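Search titles, authors, series
Go
Fiction > Romance > Series news

Fourth Gyamfi novel to open a new seaside trilogy

Furkum Press will publish the fourth book in the Gyamfi romance series in April, the publisher has confirmed. The new title, The Long Way to Pukgate, moves the story away from the farming town of Jundton and out to the coast, where it begins a separate trilogy.

The first three books followed the Gyamfi sisters as they took over their late aunt's bakery and the flat above it. Each sister had a book to herself, and the third ended with the youngest accepting a teaching post in another county. The fourth picks up their cousin, a district nurse who inherits half of a boarding house in Pukgate. The other half belongs to a boatbuilder who wants to sell.

Furkum said the manuscript runs to 108 chapters, most of them only a few pages long. The earlier books had far fewer chapters, but the new one is told in turn by the nurse and the boatbuilder, with a break each time the voice changes. The print edition will be close in length to the third book.
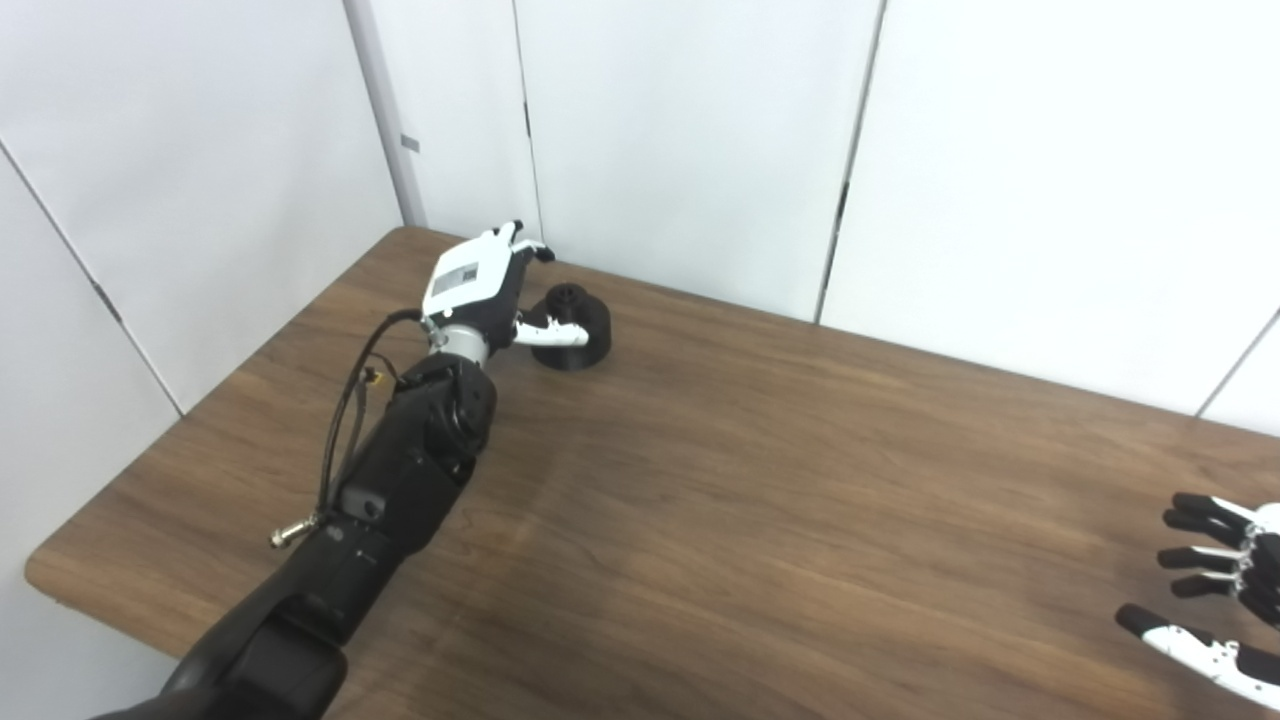

Do readers need to have finished the first three books?

The publisher says the new novel can be read by itself. The sisters appear in the opening at a family wedding and again near the end, and anything that matters from the earlier stories is explained when it comes up. Readers who plan to go back to the bakery books may want to do that first, as the wedding gives away who married whom.

The e-book and paperback will come out on the same morning. That is a change from the third title, when the paperback arrived several weeks after the e-book and a number of shops had to put back their orders. An audio edition is planned for later in the year, with two narrators sharing the parts. Neither has been named.

Furkum is also reissuing the first three novels with matching covers. The stories are unchanged apart from small corrections, among them a train timetable in book 2 that had the middle sister reaching Jundton before she had set off. Readers have been writing in about that page ever since it was first printed. The village map at the front of the first book has been redrawn with the mill on the correct side of the river, and the recipe for plum loaf at the back now gives an oven temperature.

A signed hardback of the new book will be sold through the Furkum website only. There will be 600 copies, each numbered by hand, and orders are limited to one per household. It includes a short story of 119 pages set during the cousin's training, which will not be in the paperback. The publisher has not ruled out selling the short story as an e-book at a later date.

Libraries that hold the series in large print will be able to order the fourth title in that format from the summer. Furkum said large print had made up a growing share of its romance list and that it intended to keep the whole series available that way.

The move to the coast was agreed before the third book went to print, according to the publisher. Jundton will not disappear from the series altogether, and the bakery is mentioned several times in the new novel, but no further books set mainly in the town are under contract. The second and third Pukgate titles have been outlined and do not yet have names or publication dates. Furkum would say only that the second is set over a winter and concerns the harbour master's daughter, who has a small part in the April book.
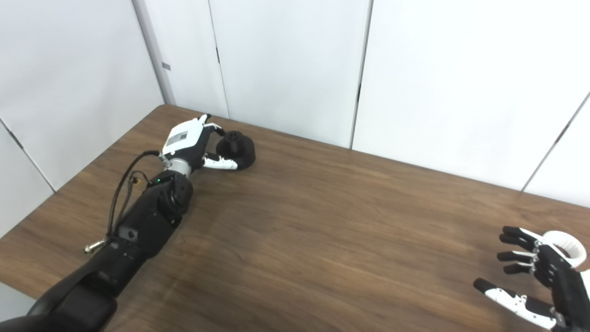
Reading groups

A set of discussion notes will be free to download from the publisher's website from the day of publication. It has questions on the shared inheritance, the nurse's reasons for leaving her old job and the use of two voices, along with a list of the main characters and how they are related. The notes give away the ending and are meant for groups that have finished the book.

Groups can also ask for the opening chapters in advance as a sampler. Requests should be sent by email with the name of the group and a postal address if printed copies are wanted. Samplers will be posted within the United Kingdom only.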